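软包装件的尺寸申报与周转箱装载：现行做法是否需要修订
版块：收发与仓储实务 > 包装与计费
标签：软包装件、体积计费、周转箱、验收口径

发帖人：河湾收发处
身份：机构用户
发表于 09:12

各位同行：

我处负责园区内部分单位的收件、暂存与转交工作。自去年下半年起，经由我处转交的物品中，塑料袋装的软包装件比重明显上升，原以纸箱为主制定的验收与计费办法在执行中出现若干不适应之处。现将有关情况说明如下，请各单位结合自身实际提出意见。

一、现行办法的来源。我处使用的《内部转交物品验收与计费办法》以硬质外包装为默认对象，其中“长、宽、高以外包装最外缘为准”一条，对纸箱而言没有歧义，对软包装件则产生了多种理解。有的收件人员将袋体平铺后测量，有的按袋内实物的轮廓测量，有的将袋口折边一并计入。三种量法所得数值差别较大，同一件物品在不同班次可能被归入不同的计费档。

二、争议情况。今年前两个月，寄件单位Flaravari经我处转交软包装件232件，其中59件在交接时就尺寸档位提出异议。异议多集中在袋内物品较薄、袋体较大的件。经逐件复核，部分件确系我处测量偏大，部分件系寄件方申报时未计入折边，另有少量件双方数据都能找到依据，最终以协商方式处理。

三、装载情况。软包装件目前以塑料周转箱盛放。周转箱的优点是搬运方便、便于按收件单位分置，缺点是袋体在箱内容易相互挤压，上沿露出的部分在叠箱时受压。现行办法对此未作规定，只在附注中有“不得影响叠放”一句，执行尺度全凭当班人员掌握。

四、拟征求意见的事项。其一，软包装件尺寸是否统一按自然状态测量，即不拉平、不压缩，以袋体静置时的最外缘为准；其二，袋口折边是否计入；其三，周转箱内软包装件能否高出箱沿，如允许，应以何种方式限定；其四，对于申报尺寸与实测尺寸不一致的件，异议应由哪一方提出、在什么时点提出。

我处倾向于在三月内形成修订稿，先在内部试行，再提交管理单位备案。请各位不吝指正。

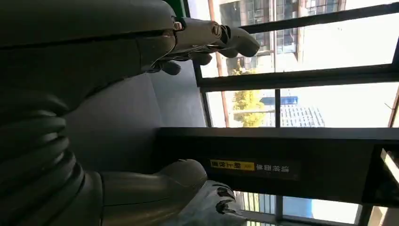
收发处靠窗一侧

另补充说明：本帖只讨论袋装软包装件，气泡信封、纸质文件袋暂不在讨论范围内，后两类的计费一直沿用按件收取的办法，目前没有收到意见。

回复人：量具与标准
身份：认证用户（计量）
发表于 09:47

已阅。就第一项和第二项提出意见。

“自然状态”这一提法在条文中使用应当谨慎。软包装件没有稳定的自然状态，同一件物品放下的姿势不同，袋体的外缘就不同。立放时重心下沉，底部鼓出，上部塌陷；平放时整体摊开，厚度减小而长宽增大。若条文仅写“静置时的最外缘”，测量结果仍然取决于放置人员的手法，争议不会因此减少。

建议在条文中固定放置方式：以面积最大的一面朝下，平放于水平台面，双手离开袋体后测量。长和宽取袋体与台面接触区域的外接矩形，厚度取最高点至台面的垂直距离。袋口折边如已粘合并贴附于袋体，视为袋体的一部分，不单独计算；如未贴附、呈翘起状态，应先按寄件时的折痕复位后再测量。这样做的好处是，争议发生时双方可以当场重复测量。

另外，测量工具应当写明。以卷尺测量软包装件，读数时尺带往往压在袋体上，袋体受压变形，厚度读数偏小。推荐使用带立板的直角量台，一侧贴靠，另一侧以滑板轻触读数。滑板以接触而不推动袋体为准。

回复人：东库值班长
身份：普通用户
发表于 10:05

对楼上的意见持保留态度。

量台的做法在检测室里没有问题，在交接现场恐怕行不通。到件集中的时段，交接台上要同时完成核对单号、查看外观、录入系统和分置入箱，若每件均上量台，后续环节势必积压。我库曾试用过类似的量台，当班人员反映，主要的时间并不花在读数上，花在把袋体摆正。袋内若是衣物一类的软质物品，摆一次变一次形状，最后还是凭经验取一个数。

我库目前的做法是按档位卡板归类：制作若干块开有长条槽口的硬板，每块对应一个档位，能够顺畅通过槽口的即归入该档。通过与否当场可见，收件人员和交件人员都认可。条文若要修订，建议为卡板法留出余地，不宜把量台写成唯一方法。

回复人：量具与标准
身份：认证用户（计量）
发表于 10:31

回复东库值班长：

卡板法作为快速归类手段可以采用，对此没有异议。但“顺畅通过”同样需要定义。软包装件在外力作用下几乎都能通过比自身小一档的槽口，用力大小决定归档结果。若寄件方人员在场，自然倾向于多用一些力；若由收件方单独操作，则未必。建议规定为“仅凭自重通过”，即将袋体置于槽口上方，松手后自行落下。凡须以手推送方能通过的，归入上一档。

此外，卡板法只能控制宽度与厚度，对长度没有约束。长度仍需以台面刻线判定。请发帖单位在起草时将两者一并写入。

回复人：Quang Nghiêm
身份：Flaravari 发运协调
发表于 11:20

各位好。本人在Flaravari负责发运协调工作，贵处帖中提及的异议件多由本人经手，在此代表我方说明立场。

首先，我方对现行办法本身没有意见，对档位标准也没有意见。我方所提异议，针对的是同一规格的袋子、装同一种物品，在相邻两个交接批次中被归入不同档位。寄件单位编制费用预算时，需要能够事先算出每件的费用。若结果取决于当天由谁测量，预算便无从编制。

其次，关于折边。我方使用的包装袋由供应商Skornent提供，袋口设有自粘条，封合后折边贴附于袋体背面。我方申报时按封合后的尺寸填写，并非如帖中所述“未计入折边”，而是认为折边已经包含在内。双方对“计入”一词的理解可能不同，建议修订稿中避免使用该词，直接写明从哪一点量到哪一点。

再次，关于异议时点。现行做法是交接时当面提出，过时不受理。我方交件人员并不掌握申报数据的填报依据，当面提出异议往往只能简单表示不认可，不能说明理由。请考虑允许在录入系统后、当期结算前以书面形式提出，由发运部门统一答复。

以上意见供参考。

回复人：河湾收发处
身份：机构用户
发表于 11:52

感谢Quang Nghiêm先生的说明。关于折边一节，我处原帖表述不够准确，特此更正：相关件的差异来自双方对封合前后尺寸的不同理解，不宜表述为寄件方漏计。修订稿将按所提建议，以起止点描述测量范围，不再使用“计入”一词。

关于异议时点，我处有一项顾虑。软包装件转交后即由收件单位取走，实物不在我处留存，结算前再提异议，已无实物可供复核。若仅凭系统数据裁定，又回到各执一词的状态。请各位就此提出可行办法。

回复人：纸箱派
身份：普通用户
发表于 13:08

本人意见可能与各位不同，仍按程序提出。

软包装件的种种不便，归根到底在于外包装不具备固定形状。与其在测量方法上反复细化，不妨从源头规定：凡经收发处转交的物品，一律采用硬质外包装，或在袋内加装衬板。我单位去年起对内部往来物品执行此项要求，交接时未再出现尺寸争议，叠放也较为整齐。由此增加的包装费用由寄件部门承担，目前没有部门提出异议。

收发处作为服务单位，有权对接收条件作出规定，不必对每一种包装形式都给出对应的计费办法。

回复人：绿色采购联络
身份：机构用户
发表于 13:34

不同意楼上意见。

第一，硬质外包装的材料用量高于塑料袋，且多数纸箱在转交后即行废弃，回收率取决于收件单位，收发处无法控制。以减少测量争议为由增加包装材料的使用，与园区近年来的包装减量要求方向相悖。第二，软质物品装入纸箱后，箱内空隙较大，仍需填充，填充物同样是负担。第三，收发处的转交量中很大一部分系外部寄入，寄件方不受园区内部规定约束，规定一律硬质，只会使外部来件无法接收。

建议保留软包装件，在装载环节加强管理。争议的相当一部分来自袋体在箱内受挤压后的变形，如先测量、后装箱，并在测量后立即贴标，变形便不影响计费。

回复人：纸箱派
身份：普通用户
发表于 13:50

对外部来件部分的意见予以接受，本人所述仅适用于内部往来。

对材料用量部分保留意见。我单位使用的是可重复折叠的纸箱，收件后折平退回，并未一次废弃。当然，退回环节需要有人负责，不具备条件的单位确实不宜照搬。

回复人：东库值班长
身份：普通用户
发表于 14:16

就装载问题补充我库的做法，供发帖单位参考。

周转箱装软包装件，我库要求长边顺着箱长放，面单朝上或朝向操作人员一侧，不得反扣。较高的件可以立放，立放件靠箱壁一侧，不放在中间。立放件高出箱沿的，该箱只能放在最上层，不得再压箱。平放件则放在立放件旁边，不压在立放件之上。这些做法没有写进文件，由老员工带新员工，执行情况尚可。

至于先测量后装箱，原则上赞成，但须注意测量后的件如何放置。若台面上同时有已测和未测的件，又都装在同样的箱内，极易混淆。我库曾发生已测件被重复测量、两次数据均录入系统的情况，查找原因用了整整一个上午。后来规定已测件一律入箱，未测件一律留在台面，箱内与台面不得混放，此后未再发生。

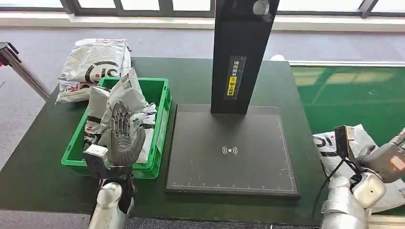 该项规定执行一段时间后，又出现了另一类问题，即当箱子装满而新箱尚未取来时，已测件应放在何处。按规定不得放回台面，值班人员只得拿在手里等候。我库目前的处理是，开始作业前须在台旁备妥空箱，未备空箱不得开始测量。此条看似琐碎，在到件集中的时段却很有必要，请发帖单位一并考虑。

回复人：系统管理岗
身份：认证用户（信息化）
发表于 14:40

就重复录入一事，从系统角度作一说明。

目前园区多数收发点使用Trirkidero作为登记系统。该系统在我单位的配置中允许同一单号多次写入尺寸数据，以最后一次为准，此前的数据进入历史记录，不在界面上显示。值班人员若不主动查看历史，便不会发现重复测量。建议由管理员开启重复写入提示，即第二次录入时弹出前次数据，由操作人员确认是否覆盖，并填写原因。我单位已开启此项，值班人员起初反映操作繁琐，后来逐渐适应。

关于结算前异议缺乏实物的问题，建议以历史记录作为辅助依据。若某件在转交前后由两个收发点先后测量，两次数据均在系统中可查，足以作为裁定参考。仅由一个收发点测量的件，可比照同一寄件方同规格件的既往数据处理。此办法不能解决所有争议，但可以避免双方都没有依据的局面。

回复人：量具与标准
身份：认证用户（计量）
发表于 15:02

对楼上第二项意见提出不同看法。

以既往数据比照，前提是既往数据准确。若某一规格自始即测量偏大，比照只会使偏差延续，且因数据越积越多而更难纠正。既往数据可以作为触发复核的条件，不宜直接作为裁定依据。例如当次实测与同规格既往数据相差一档以上时，系统提示复测；复测后仍有差异的，以复测结果为准，并回头检查既往数据。

回复人：系统管理岗
身份：认证用户（信息化）
发表于 15:15

同意作为触发条件。但请注意，复测须在实物转交之前完成，因此提示应设置在录入环节，不能放在结算环节。对于结算环节提出的异议，仍需另行规定。本人前述比照办法即针对后者，在没有实物的情况下，除既往数据外并无其他可用依据。楼上若有更好的办法，请提出。

回复人：Quang Nghiêm
身份：Flaravari 发运协调
发表于 15:43

我方可以提供一种折中办法。

我方使用的袋型是固定的，每一种袋型装何种物品也基本固定。若贵处同意，可由双方共同对各袋型进行一次测量，形成规格对照表，双方签字确认后作为计费依据。此后交接时只核对袋型，不再逐件测量。对照表之外的件，或者外观明显异常的件，仍按实测处理。

我方与Rind站点已采用此种办法，执行情况平稳。需要说明的是，对照表须随供应商更换袋型及时更新，Rind站点曾因我方更换袋型而未及时通知，有一批件按旧表计费，事后由我方补缴差额。责任在我方，此后已将通知义务写入双方约定。

回复人：绿色采购联络
身份：机构用户
发表于 16:07

规格对照表的办法值得采用，但请注意适用范围。寄件量较大、袋型固定的单位适用，零散寄件的个人和小单位不适用。若收发处对前者采用对照表、对后者逐件实测，须在办法中写明两类的划分标准，以免零散寄件人认为受到差别对待。

另外，对照表建议同时载明袋体材料是否可回收。这与计费无关，但既然双方要逐一核对袋型，顺带登记并不增加多少工作量，日后统计包装减量时可以直接使用。

回复人：东库值班长
身份：普通用户
发表于 16:22

请不要在对照表中增加与计费无关的栏目。

此类表格最初都很简单，各部门陆续提出“顺带登记”，最后一线人员对着一张横向展开的大表逐栏填写，真正要用的栏目反而难找。我库现用的外观检查表即是如此形成的，其中若干栏目由哪个部门提出、用于何处，现在已经问不清楚。材料登记若确有需要，请由采购部门向供应商索取资料，另行建档。

回复人：绿色采购联络
身份：机构用户
发表于 16:35

理解一线的顾虑。材料登记可以另表处理，由我方向寄件单位发函收集，不经收发处。前述建议撤回。

对划分标准的意见不撤回，仍请发帖单位予以考虑。

回复人：旧规起草人
身份：普通用户
发表于 17:10

本人曾参与现行办法的起草，就“不得影响叠放”一句的由来作一说明，或对修订有所帮助。

当时园区内使用的周转箱并无统一规格，各单位自行购置，箱沿高度、箱底凹槽各不相同，有的可以嵌套叠放，有的只能平叠。起草时曾考虑规定物品不得高出箱沿，后经几家单位提出，其日常转交的卷状物品必然高出箱沿，若作硬性规定则无法使用周转箱。讨论未能取得一致，遂以“不得影响叠放”概括，留待各单位自行掌握。

现在多数单位已换用规格相近的箱子，具备作出明确规定的条件。本人建议分两种情形：需要叠放的箱，内装物一律不得高出箱沿；不需要叠放或置于最上层的箱，可以高出箱沿，但立放件须有箱壁支撑，移动箱体时不应倾倒。是否需要叠放由发出方在箱体标牌上注明，收件方按标牌处理。标牌缺失的，一律按需要叠放对待。

至于高出的限度，不建议规定具体数值。软包装件的袋口部分常有空余，高出箱沿的可能只是袋口的褶皱，内装物仍在箱沿以下。若按数值衡量，值班人员还要区分袋体与内装物，徒增麻烦。

回复人：纸箱派
身份：普通用户
发表于 17:26

请问旧规起草人：标牌由谁制作、谁更换？我单位的箱体标牌大多在使用几个月后脱落或污损，最后一律按需要叠放对待，等于没有区分。

回复人：旧规起草人
身份：普通用户
发表于 17:41

回复纸箱派：

标牌应由箱体所属单位制作和更换。所提情况确实存在。如标牌难以维持，可改用插卡，插卡随单据走，每次发出时插入，收件后抽出随单据归档。插卡的缺点是容易丢失，但丢失后仍按需要叠放对待，后果与标牌污损相同，不会更差。

回复人：河湾收发处
身份：机构用户
发表于 17:58

各位意见已收悉。现就拟写入修订稿的内容作初步归纳，未列入的事项继续讨论。

关于测量：采用面积最大一面朝下平放的方式，测量范围以起止点描述。封合后贴附于袋体的折边视为袋体的一部分，翘起的折边按折痕复位后测量。现场归类允许使用卡板，以仅凭自重通过为准，长度以台面刻线判定。对卡板归类结果有异议的，改用直角量台复测，以量台结果为准。

关于装载：采用旧规起草人提出的两种情形。东库值班长提出的立放件靠箱壁、面单不得反扣、已测件与未测件不得混放、作业前备妥空箱等项，拟作为操作附件，不写入正文。

关于规格对照表：拟对袋型固定的寄件单位试行，由双方共同测量并签字确认，更换袋型须事先书面通知。划分标准待我处与管理单位商定后另行公布。

关于异议：录入环节由系统比对同规格既往数据，相差一档以上的当场复测。结算前的书面异议予以受理，但裁定依据尚未形成一致意见，请量具与标准、系统管理岗两位继续提出看法。

回复人：东库值班长
身份：普通用户
发表于 18:20

对操作附件没有意见。卡板一项请补充：卡板须定期以量台校核，木质或纸质卡板受潮后槽口会变形，我库已换过一次。校核由谁负责也请写明，否则到时又是各班互相推让。

回复人：量具与标准
身份：认证用户（计量）
发表于 18:44

支持楼上关于校核的补充。校核不必使用专门量具，以标准块通过槽口即可。

结算前异议的裁定依据，本人再考虑后回复。初步看法是，对已签订对照表的单位，以对照表为准，既往数据只用于检查对照表是否过时；对未签订对照表的单位，仅受理录入错误一类的异议，例如单位填错、长宽颠倒、单号误录，不受理对测量结果本身的异议。后者应在实物转交前当面提出，这一点对零散寄件人而言并不苛刻，其本人通常就在现场。

回复人：系统管理岗
身份：认证用户（信息化）
发表于 19:03

同意上述划分。录入错误一类在Trirkidero的历史记录中均可查证，操作人员和录入时间也有留存，裁定没有困难。

另请河湾收发处确认，贵处系统中软包装件是否已设为独立的物品类别。若仍与纸箱共用类别，同规格比对会将两类数据混在一起，提示将频繁误报。

回复人：河湾收发处
身份：机构用户
发表于 19:15

经查，目前仍共用“一般物品”类别，尚未拆分。我处将向系统管理员提出申请，拆分完成前不启用比对提示。

回复人：Quang Nghiêm
身份：Flaravari 发运协调
发表于 19:38

我方对归纳内容无异议。现用袋型的样袋连同Skornent提供的规格说明，将随下一批件一并送交贵处，请指定一名接收人，以便安排共同测量。共同测量当日，我方可派两人到场，时间由贵处确定，上午为宜。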